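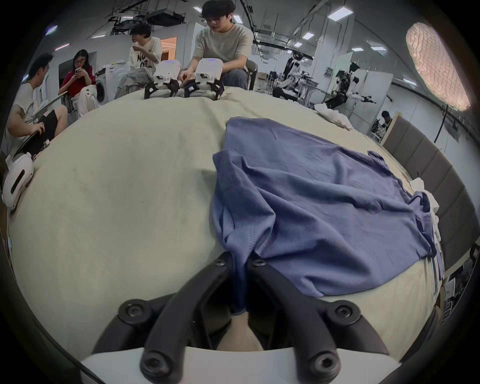

Saturday, late, feet up at last

I have folded the blue T-shirt so many times today that I could feel the hem between my fingers on the bus home, which is odd when you think I hardly touched it with my fingers at all. It was all done through the gripper. Squeeze, lift, wait a beat, carry it over, let go, smooth if it needs smoothing, then mess it up again and start from the beginning. My right wrist is grumbling and I have put a bag of frozen peas on it while I write this, so if the handwriting slopes away down the page, that is the peas.

We are supposed to have 1000 good folds for the bed task by the end of April, and when I left this evening we had 400 that Shahla is happy with. She threw out 70 of mine from earlier in the week, bless her, and was so kind about it that I thanked her before I'd quite taken in what she had said. Most of them were thrown out for the same reason. I had got quick, you see, and when I get quick I start closing the fingers before they have properly reached the cloth, and a person watching thinks nothing of it but the model learns to snatch. I did wonder why Ignacio had started grabbing at shirts like a child at a biscuit tin. I rather think he got it from me! (Ignacio is only the name of the training run, not of any one robot, but we all say "he" now and I have given up correcting myself.)

So today I went slowly. I tried to pinch up a decent gather of cloth each time, not a mean little corner, and to lift it straight before going anywhere sideways with it. It is a funny sort of discipline, doing a household job at the speed you'd want somebody else to learn it. I kept thinking of Gran teaching me to do pillowcases in the back bedroom at Bovelcombe, and how she would stop with the thing held up in the air until I had looked at it properly. I must have been six or seven. I was never much good at pillowcases either.

The bed is nice to work on, I will say that. It's big, so there is room to throw the shirt down differently each time, and the pale sheet rucks up underneath as you go, which used to drive me mad until Shahla explained that she wants the rucks. I had been tidying the sheet between goes for two whole days. Everything neat, everything square, and all of it useless for a robot that has to go into somebody's real bedroom where the sheet has been slept in. Now I leave it be, and I leave the white cloths lying about on there as well, and I turn the shirt inside out every so often for good measure. It goes against everything in me to walk away from a bed in that state, but there we are.

The chat round the far end was pleasant company in the morning. People perch there with their tablets and phones between jobs, and the washing machine is close by, and if you half close your eyes it could be anybody's untidy flat. Then you look up and there's a humanoid on its metal frame and you remember where you are. The two little boxy ones with the purple lights were at the far end of the bed and I found I'd started talking to them under my breath, only "there we go" and "over you come", the sort of thing I say to the cat. I do hope the sound isn't kept.

After lunch (cheese and pickle, and somebody's mum's flapjacks, which were very good and slightly too salty) I moved over to the green table for a spell, to give the wrist a change. Table work is small things, picking up and putting down, and the cloth gets creased there too, so the objects never sit quite flat.
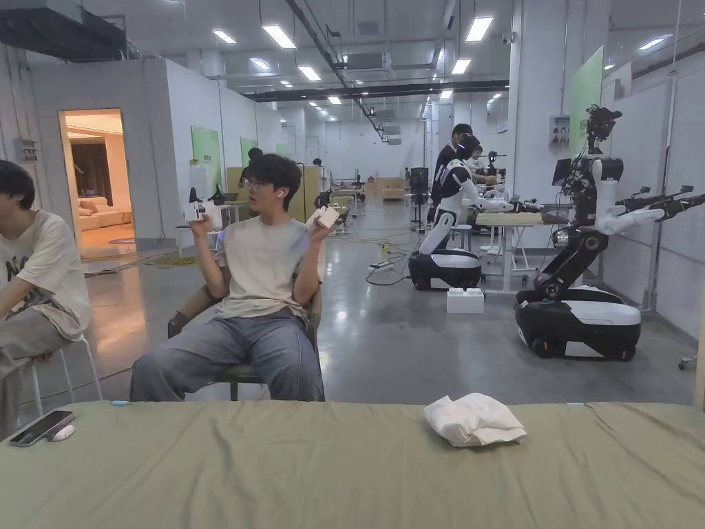

I like that side of the hall for the view. You get the long grey floor and the robots dotted about at their stations, people at work right down towards the back, and the light coming out warm from the room with the sofa, where I had every intention of sitting for ten minutes and never did. It's a friendly place even when it's busy. On my first day I was so frightened of tripping over a cable that I walked about like a heron, and now I only look down when I'm carrying tea.

I did have one proper disagreement, if you can call it that. I said I thought we ought to keep some of the failures, the ones where the shirt slips out and you go back for it, and Shahla said yes, but only if the going back is done well. A fumble followed by a good recovery is worth having. A fumble followed by a cross person yanking at a sleeve is not. Fair enough, and I knew exactly which recording she had in mind. We settled on 100 of the slip-and-recover kind, labelled separately, so that they can be taken out again if Ignacio gets the idea that dropping the shirt is part of folding it. I have been asked to do the first batch, which I am choosing to take as a compliment.

The Nernov grips are still stiff in the trigger. I mentioned it again and it has been written down again. Over at Jornton they have apparently got into the habit of swapping hands every twenty minutes, and I might try that, though my left-handed folding is a sorry sight and I should want a few practice goes before anything was recorded. I did two or three this evening with a tea towel and the kitchen tongs and felt a perfect fool.

Things to remember: take the wrist support, and the soft one, not the blue one that scratches. Ask whether we are moving on to long sleeves before the T-shirts are finished – I'd sooner finish the T-shirts. Flapjack tin belongs to somebody and I have come home with it in my bag.

Peas have gone soft. Bed, and I shall leave the sheet exactly as it is.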